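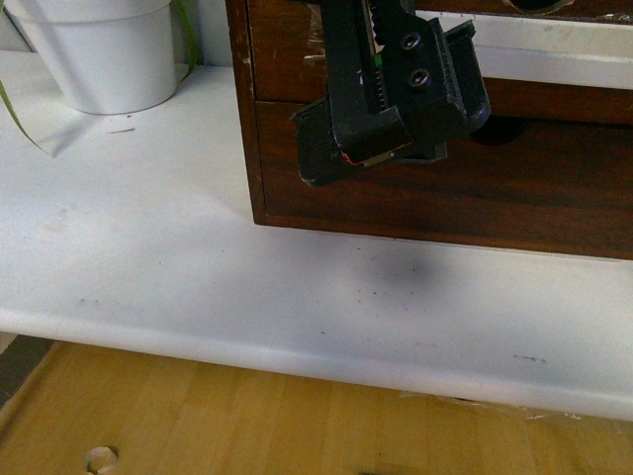 How long does a student team get to build a robot for the spring meet at Cuvmont?
Each team gets 15 weeks, counted from the day the task sheet goes out to the morning of the meet, and the sheet stays the same the whole time.

I drove up on a Thursday in March for the open afternoon at Cuvmont, where the robotics class lets parents, neighbors and nosy people like me wander through the workshop. I'm the third kind. My nephew is thinking of applying next year, he had a dentist appointment, and I had the afternoon free, so off I went with a notebook and a sandwich.

Parking is awful, by the way. Go past the main gate and take the second left, where there's a gravel lot behind the gym. I found it on my way out.

The class is run by Cledwyn Mathias, who talks fast and walks faster. He teaches 152 kids across all his sections, but the competition group is much smaller and meets after school until six. There are 5 teams this year. Their task is called "tidy the house" and it sounds like nothing at all: the robot has to deal with ordinary household stuff, drawers and cups and cloths, without wrecking any of it. I asked Cledwyn if that was really harder than the ball-throwing contests I'd seen on TV. He laughed and handed me a controller.

So I tried to open a drawer! I got the fingers near the knob on my first go, felt very pleased with myself, and then closed them on thin air. The second time I came in too low. By the fourth I had a small crowd of ninth graders giving me advice, all of it different - "back up, back up, now twist" - and I finally pulled the drawer open a crack before my grip slid off. They clapped anyway. Nice kids.

What surprised me was how much of the work is about fingertips. The team I spent the most time with, Sayce (they named it after somebody's old cat), had a whole box of finger pads they'd tried over the winter. Smooth ones, ridged ones, one pair wrapped in what I think was bicycle tape. A girl on the team let me squeeze a few and told me the ridged pads hold better on round knobs but can leave marks on soft wood, so they'd been arguing about it for days. They keep a log of every attempt. They were up to 236 when I visited, and she showed me the page where someone had just written "NO" in capital letters next to a whole row of them.

Over at the next bench was Dondodent, a team with a very different style. Very quiet, lots of typing. They want theirs to do the drawer with no person steering at all, and they were stuck on shadows. The arm's own shadow kept fooling the software about where the knob was, and they'd been moving a desk lamp back and forth for most of the afternoon. I offered to hold the lamp and was politely turned down.

There was coffee in the hallway and a tray of lemon bars that went quickly. I also sat through a short talk about grading, which I'll skip except to say that the log counts for more than the final run. I liked that. One dad didn't, and he and Cledwyn were still going at it by the coat rack when I left.

The meet itself is at Istivlow, in the big hall next to the library, and it's free to get in. Doors open at nine. Bring a cushion if you go, the bleachers there are bare metal and I sat on them for a band concert once. My nephew has already asked for a ride, and he wants to get there early enough to see the Sayce kids set up.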